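Henao opens kitchenware room with secondhand bowls and two-tier racks

Henao, the household goods store on Kokholm Street, has turned its former stockroom into a kitchenware room, with patterned bowls, glass plates and dish racks set out on a tabletop the way they might be at home.

The room opened in March and takes up 145 square feet at the back of the building. Kuldeep Singhal, who runs the store, said the space had been full of flat boxes for years and that customers kept asking to see tableware out of its packaging.

"People want to know if their plates will stand up in a rack," Singhal said. "You can't tell that from a box."

The walls around the table have a floral mural, and the tabletop carries a faded print of pink roses and green leaves on cream. Singhal chose the print from a roll of end stock and said he would have taken more of it if there had been any left.

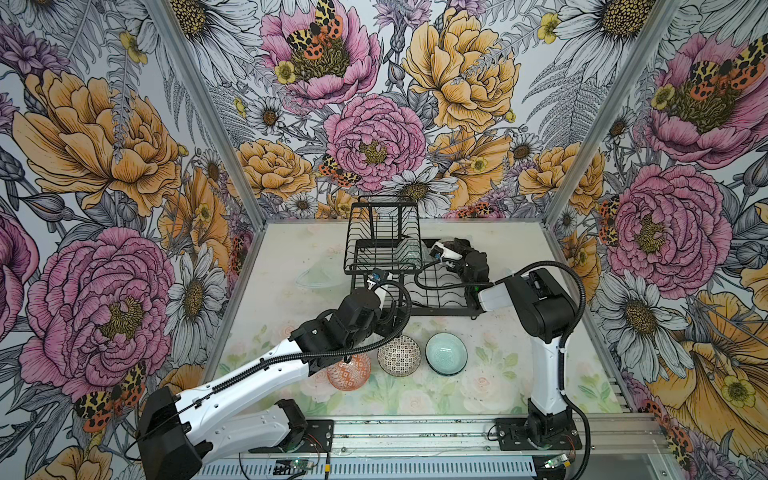 Three patterned bowls in front of the black wire dish rack at Henao. A clear glass plate stands in the rack.

Most of the bowls come from Flestel, a clearance dealer that buys leftover stock from closed restaurants and shops. Henao took 1236 pieces in its first order, nearly all of them single bowls and plates with no matching set. They are sold one at a time, and shoppers are free to mix patterns.

Orange and teal have sold fastest so far, Singhal said. Clear glass has been slower, though he expects that to change when the weather warms up and people start buying for the yard. Chipped pieces are taken out before they reach the shelves and go to a mosaic class that meets upstairs.

The racks are supplied by Skadia. The model on the table is made of black wire and has a tall back, an upper basket with slots for plates, and a lower tray with a row of wavy wires. Singhal said he picked it for its height, as many of his customers live in apartments with short counters and no dishwasher.
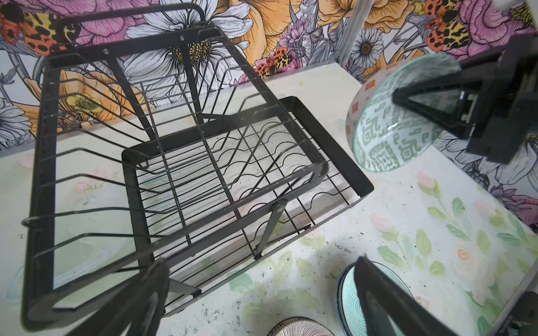

The rack's upper basket and lower tray, with patterned dishes alongside.

The store has sold 163 racks since the room opened. A second delivery is due before summer, and Singhal said he has asked for a smaller version that would fit beside a single sink.

Work on the room cost $2000, most of it spent on lighting and a new door. The mural was already there, left by a flower shop that used the building before Henao moved in.

The kitchenware room is open from 10 a.m. to 6 p.m. during regular store days. Customers can bring in a plate from home to try in the racks before buying. Returns on unused racks are accepted with a receipt, but single bowls and plates are final sale.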